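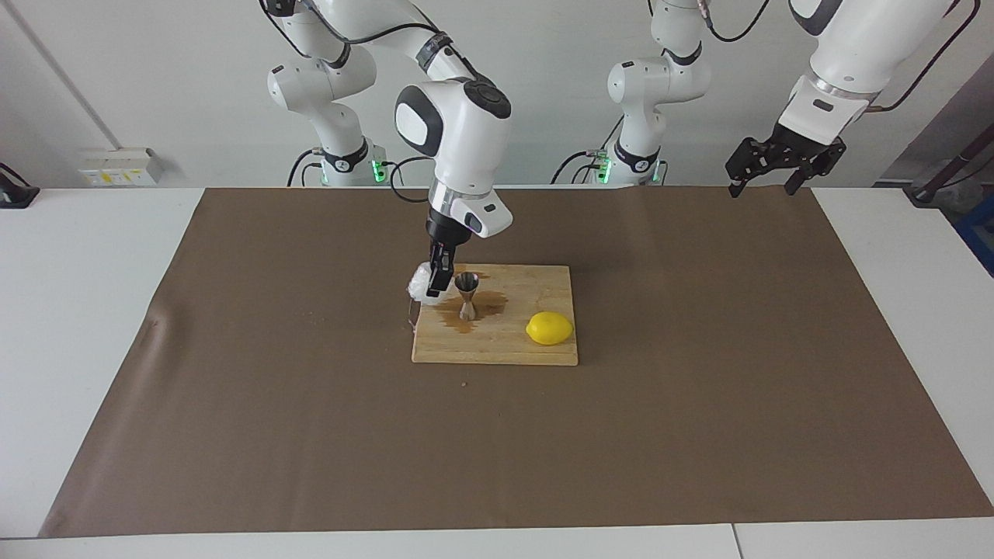 Right, home bartending advice. I have been reading far too much of it since January and I don't believe most of it.

Claim one: you need a proper bar mat. The one everybody in Midcombe seems to have been sold is the Sandaseo, and it's a rubber tray with bumps. Brown paper off a roll does the same job. You spill on it, you fold it up, you bin it.

Claim two: wood is fine for drinks prep "if you wipe it quickly". How quickly? I have yet to see a number. Anything brown goes straight into pale wood and leaves a blotch, and the blotch is always bigger than what you thought you spilled.

I tried the famous salt and half a lemon scrub on my own board. Left it 15 minutes as told. The stain was still there and the board smelled of lemon. People online then said I should have left it 12 hours. Of course they did.
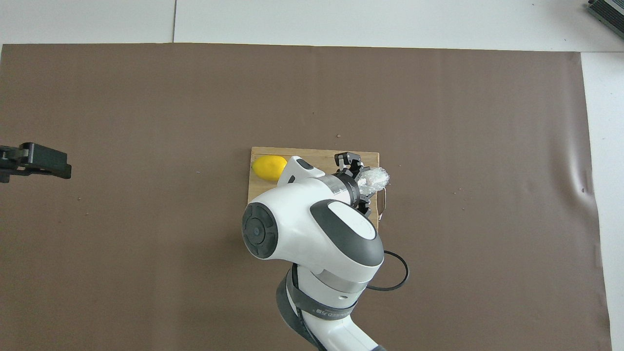

Which brings me to lemons. Every guide says roll it on the board first to "release the juice". I've done it both ways and couldn't tell you which glass was which. If your lemon is a dry one, rolling won't save it.

Also not convinced you need the waxed/unwaxed lecture unless you're using the peel. For juice, buy the cheap yellow one and get on with your evening.

The double jigger I will defend, slightly. Two cups, one bit of metal, no batteries. But it is a tippy little thing when it's full and the pouring advice ("fill to the brim, turn smartly") was written by somebody who doesn't clean their own table.

Someone will now recommend Moura board oil. I have used Moura board oil. It made the board shinier and the stain shinier with it.

And before the Trurus people turn up: no, I'm not paying for a 7 piece bar set to get one jigger and a spoon. I've seen what happens to the other bits. They live in a drawer.

Current method: paper down, board on the paper, pour over the sink. Will report back if anyone has a stain trick that isn't more lemon.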